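Rukerside Community Tool Library
Progress report to the Nel Fund: second reporting period

1. Purpose of the grant

The grant supports the sorting, repair and lending of donated hand tools to residents of Rukerside and the neighbouring villages. The original award was for the first year of opening. This report covers the second period, from the reopening of the workroom in March to the end of August, and should be read alongside the budget sheet submitted separately.

2. Summary of the period

The library recorded 1,764 loans during the period. Garden tools made up the largest share in spring, as expected, and general hand tools overtook them from June onwards. Saturday remains the busiest day, and opening has been extended on that day until 4 pm.

Donations were higher than planned. The collection at the Vokero depot brought in more boxes than the workroom could receive at one time, and part of the intake was held in the depot's dry store until July. The backlog has now been cleared, with the exception of electrical items, which are outside the scope of the grant and will be passed on.

3. Sorting and storage of hand tools

The main piece of work in this period was the re-sorting of the small hand tools. Under the previous arrangement, pliers, cutters and spanners were kept together in deep drawers and issued by size. Borrowers found this difficult. Tools were frequently returned to the wrong drawer, and long-nose pliers in particular were often listed as missing when they had been put away with the cutters.

The revised method is simple. Tools are first laid out in a row on the worktop, so that the whole group can be looked over before any item is put away. Each is then checked at the jaws and the pivot, wiped, and placed in a tray. Pliers are kept in blue trays, and no other type of tool is put in with them. Work gloves are kept at the sorting station for handling items that arrive with rust or sharp edges.

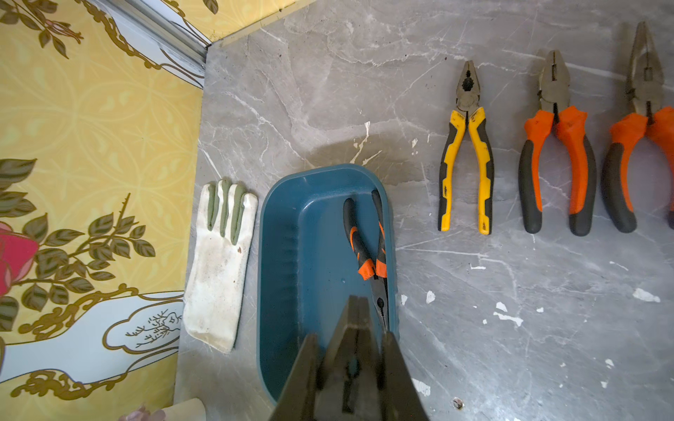
The trays are then carried to the shelving, where each has a fixed place and a printed label. A tray that is out on loan or under repair is replaced by a card, and staff on the desk can see at once what is available. It was first intended that tools should all be laid in the same direction within the tray. This slowed the work considerably and has been dropped for pliers — it continues for chisels and screwdrivers, where the position of the blade matters.

Sorting takes place on two mornings a week. A full drawer from the old system takes longer than was allowed for in the work plan, chiefly on account of the number of stiff pivots. These are oiled and left overnight before a decision is made on whether to keep the tool. Of the old drawers, 18 remain to be done, and these are expected to be finished before the winter closure.

4. Repair

A total of 64 tools were returned to the lending stock after repair. Most needed cleaning, oiling or a new handle. Tools with cracked jaws or badly worn teeth are withdrawn and sent for scrap, and the small income from this is shown in the budget sheet under "other".

The repair bench was moved in May to the north side of the workroom, where the light is better in the afternoon. The cost of the move was met from the library's own reserves.

5. Catalogue

The catalogue was transferred to the Fokus lending record in April. There were some difficulties in the first weeks, when items entered under the old drawer numbers could not be found by their new tray numbers. Both numbers are now held for every item that has been re-sorted. The old numbers will be removed once the last drawer is done.

6. Expenditure

Spending is within the agreed budget. The one variation concerns storage: trays and labels came to £800, against a smaller sum in the original plan. The difference was covered by an underspend on printing. Approval for this transfer was given by the Fund in June and no further change is requested.

7. Next period

The remaining drawers will be sorted and the shelving on the east wall extended to take them. Measuring tools will be treated next, followed by clamps. An evening session on the care of hand tools is planned for borrowers, subject to the availability of the workroom, and dates will be sent to the Fund when they have been settled.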